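Reading time: 3 min

Caps on or caps off? Bottle sorting at a small site

hefin_g
We are rewriting the recycling notice for the Stoltwood building, which has 63 flats and one bin store. The old notice says remove all caps. The collector's leaflet from March says leave them on. Has anyone measured whether it makes a difference to the rejected bags?

My own view is caps on. A loose cap is small enough to drop through the screens at most sorting plants and ends up with the glass fines and grit.
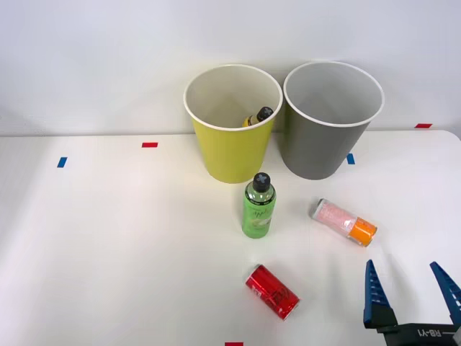

Two open bins, yellow-green and grey, and a green bottle with its cap on.

The other open question is whether to keep separate bins indoors or let people mix and sort downstairs.

rosimeire.b
Caps on, provided the bottle is empty and squashed first. Squash, then screw the cap back. A sealed bottle full of air will not flatten in the baler and takes up room in the sack. We went from 30 sacks a month to 20 on that instruction alone.

asger_t
Disagree in part. Cap and bottle are usually different plastics. Caps are mostly PP or HDPE, bottles are PET. If your collector takes bottles to a plant with a sink-float tank, the caps float off after shredding and there is no problem. If the load is hand sorted, some buyers still want them off. Ask where it goes before you print anything.

hefin_g
Asked. It goes to a plant with a float tank. They would not say more than that on the phone.

asger_t
Then caps on. I withdraw the objection for your site only.

Hawi G
What about labels and sleeves? A full shrink sleeve can hide the bottle from the optical sorter, which reads the sleeve material and sends the bottle to the wrong line. A wrap label that leaves part of the bottle bare is less trouble. I would put sleeves on the notice before caps.

rosimeire.b
People will not peel sleeves. We asked for it for a year at Condia and checked one sack every Tuesday. Out of 204 sleeved bottles, hardly any had been peeled. Leave it off the notice and keep the text short.

Hawi G
One line does not make a notice long. Some sleeves have a perforated strip and come off in a second.
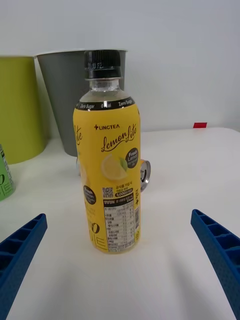 Draft wording, version 2

hefin_g
1. Empty the bottle. A quick rinse is enough.
2. Squash it and put the cap back on.
3. If the sleeve has a tear strip, pull it off. Leave other labels alone.
4. No bags inside the bin.

emersonb
Point 1: say "drain" as well. Leftover sweet drink is what brings the wasps.

rosimeire.b
I would still cut point 3.

hefin_g
Keeping it for now. I'll check the sacks before and after and post the weights here.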